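The Slowest Show of July Is the One I Can't Stop Rewatching

I finished Rillside at two in the morning with a cold cup of tea next to me, and then I started it again. I don't do that! I have a backlog as long as my arm. But this odd little original series (no manga, no novel, no game behind it) got its hooks in me somewhere in episode 3 and I've been bothering my friends about it ever since.

The setup is simple enough. Triltulov is a mining town of 2,000 people at the bottom of a drained sea, and the water is coming back. Grabner, a retired pump mechanic with a bad knee and a worse temper, is the only one who still reads the old gauges. He takes on an apprentice, Irnotton, who can't swim and lies about it.

Most of the first 6 episodes are just the two of them walking from station to station, arguing. I know how that sounds. The arguing is wonderful, though, and the backgrounds do a lot of the work: salt flats, rusted ladders, a pale green sky that gets a little darker every week.

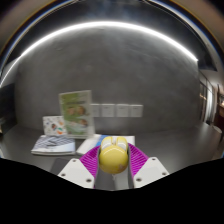

The episode everyone will talk about

Episode 9 has almost no dialogue. Director Teun Van der Linden lets the siren run under the whole second half, and Irnotton's lie finally comes out on a flooded staircase. I had to pause it and go stand in the kitchen for a minute.

Arnout Van den Broek's score is mostly accordion and something that sounds like a wet piano (I mean that kindly). He holds the main theme back for ages, so when it finally arrived I yelled at my screen.

It isn't perfect. The mayor subplot goes nowhere, and the crowd animation gets pretty stiff near the end. I'd still take it over anything else I've watched this summer, and I'm saving the last episode of my rewatch for tonight.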